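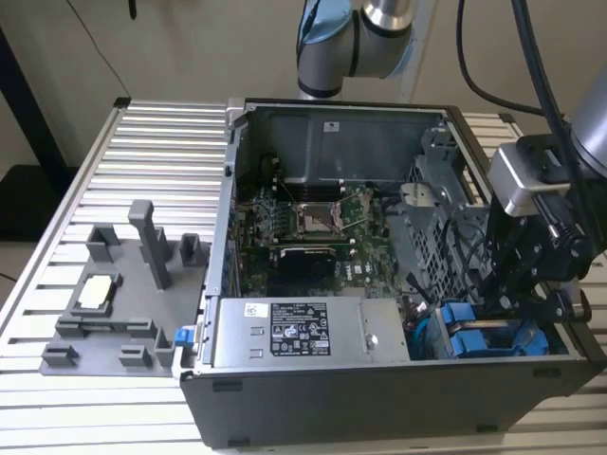 May, dust and fan noise, continued from the last page

Picked up again at the point where the Lonness machines went back on the shelf. Question is still the same one: how much of the noise people complain about is dirt, how much is dried-out bearings, and how much is the fan curve set in firmware. I want an answer good enough to write a work order from. At the moment everybody here cleans first and listens afterward, and then we have no idea what the cleaning did.

Procedure as it stands now:

Machine on the foam mat, nothing else running in the room, ventilation off. Sound meter on the tripod at the marked spot on the floor, facing the front panel. Let it sit at the desktop for 30 minutes. Write down the reading, then start the load script and let it run until the fan speed stops changing. Write that down too. Then power off, open, clean, close, repeat. The side panel goes back on before any reading is taken. I got this wrong on the first try and those numbers are crossed out on the previous page. Please leave them crossed out.

Room background was lower in the evening than in the afternoon. The compressor next door is the main reason. Anything taken while it was running has a C next to it in the table and shouldn't be averaged in.

Results so far, in words, with the table in the binder:

Machines from the Jatcombe office were the dirtiest. Carpet, floor-level placement, and a paper shredder in the same room by the look of the fluff. Cleaning made a clear difference under load and almost none at idle. I expected the opposite. At idle the fans are turning slowly enough that the dirt on the blades doesn't do much. Under load the heatsink fins matter, and if those are matted the fan just runs faster to make up for it. So most of the improvement is from the fan not having to work as hard, and only a little from the fan itself being clean.

Lonness machines were much cleaner inside and some were louder. That's bearings. One has a tick at low speed that goes away as it warms up. Another has a steady dry rasp that doesn't go away at all. Cleaning did nothing for either.

The loudest of the lot at idle read 54 on the meter. Checked it twice. Stopped the power supply fan for a moment with a plastic stick (do not make a habit of this) and the rasp stopped with it, so it's the supply. Swapped in a known good supply and it dropped right into line with the others. We don't open supplies here, so the old one goes in the scrap bin, tagged.

Note on stopping fans by hand: hub only, never the blade tips. We cracked a blade that way last winter and the thing vibrated badly enough afterward to loosen its own screws. 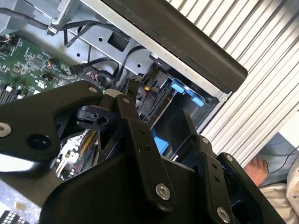
Compressed air versus brush. I have been using both and not keeping track of which, so I split the Jatcombe machines into two groups and did one with air only and the other with brush and vacuum. Air is faster and gets deeper into the fins, but it moves a lot of the dirt from one place to another, and the finest of it ends up back on the board. The brush takes longer and misses the bottom of the fins. With a desktop chassis opened up like the one in the photo there's enough room to get a brush in without taking much out, and on those I'd go with the brush first and air after. On the small form factor cases there is no room and it's air or nothing. In both cases hold the fan still. Letting it spin up under the air gun makes a fun noise and ruins the bearing.

The vacuum needs the antistatic nozzle. It was in the wrong drawer again. It lives on the hook by the sink.

Oil. Tried the old trick of peeling the label off the fan hub and putting in a drop of light machine oil. Did it on four fans with the dry rasp or tick. Straight after oiling all of them were quieter, and two were as good as new. Ran them overnight. By morning one had gone back to ticking and another had thrown oil onto its own label, so the label wouldn't stick. The remaining two were still fine. I don't think this is worth doing for anything that leaves the building. It's OK for a bench machine, or for a fan that's an odd size and can't be bought anymore. New sleeve bearing fans are cheap enough that the labor on the oil job costs more than the part.

Replacement fans: the Jondden ones we have in stock fit without changes and are quiet at idle, but they have a faint whine in the middle of their range. The meter barely shows it. I can hear it from across the room and so could the next person I asked. This bothers me because it means the meter reading alone isn't the right test. A tone is more annoying than a hiss at the same level. For now I've added a column to the table for "tone, yes or no" and whoever is doing the reading fills it in by ear. It isn't very scientific, but it picks up what people complain about.

Could use the phone spectrum app for this. Tried it, and it does show a peak where the whine is, but the phone position changes the result a lot. Would need a bracket. Leaving it.

Thermal compound. I kept this out of the test on purpose for the first round. If you clean the fins and redo the compound in the same visit, you can't tell which one brought the fan speed down. Second round: took the machines that were still running fast under load after cleaning and redid the compound on those. The old stuff was hard and chalky on most of them. Used the Zhong compound from the big tube, thin layer, spread with the card. Fan speed under load came down on every one of them, though on a couple the change was small enough that I'd put it down to the room being cooler that day.

Reminder to myself about the order of work: warm the machine up before pulling the heatsink. Twist, don't pull. Check the underside to see whether the processor came up with it.

The Zhong tube is nearly empty. There is a Jondden tube behind it in the drawer, older, separated at the tip. Squeeze the first bit out onto a paper towel and look at it before using it on anything.

Firmware. Half an afternoon on this. The Lonness machines have a setting with a vague name that sets the minimum fan speed, and on several it had been turned up. I assume someone did it during a hot summer and it stayed that way. Putting it back to default brought the idle noise down more than any cleaning did. It takes a minute. This should be the first thing on the work order, ahead of opening the case. I'm a little annoyed that it's the last thing I looked at.

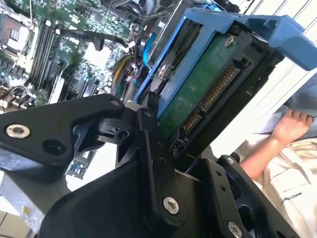
The other thing that shows up at idle once the fans are quiet is everything else. Drive hum, mostly, and the way it gets into the sheet metal. On one Jatcombe machine I chased a buzz for most of an hour, and it was the side panel resonating. Pressing on the panel with one finger stopped it. A strip of felt tape along the inside edge fixed it for good. I've put the roll of felt tape in the fan drawer so it's at hand. Worth pressing on the panels of any machine that still sounds wrong after the rest is done, before ordering parts for it.

Also found a cable tie tail just touching a fan blade. Sounded exactly like a bad bearing. Trim the tails.

Proposed order for the work order, to be argued about:

Firmware fan setting to default.
Listen with the case closed, idle and load, write down both readings and whether there is a tone.
Press on the panels.
Open, look for cables or tie tails near the fans.
Clean, brush first where there's room, air after, fan held still.
Close and listen again.
Compound only if the load speed is still high.
Replace fans or supply by ear, no oiling.

Time per machine, doing it that way and without the long idle wait, came to around 14 minutes for one that only needed cleaning. The compound adds a good bit to that, mainly from waiting for the machine to warm up. I think the idle wait can be shortened for normal jobs and kept only for the test table.

Still open:

Whether the Jatcombe machines get dirty again at the same rate if they're moved up off the carpet. Asked the office to put half of them on the desk and leave the rest where they are. Will look again in the fall.

Whether the front filters are worth fitting. They catch fluff, but if no one cleans them they're worse than having none. I lean toward no for offices.

Meter needs a new battery, the low light came on during the last reading. That reading is marked and I'll redo it.

Felt tape, Zhong compound and vacuum bags on the order list.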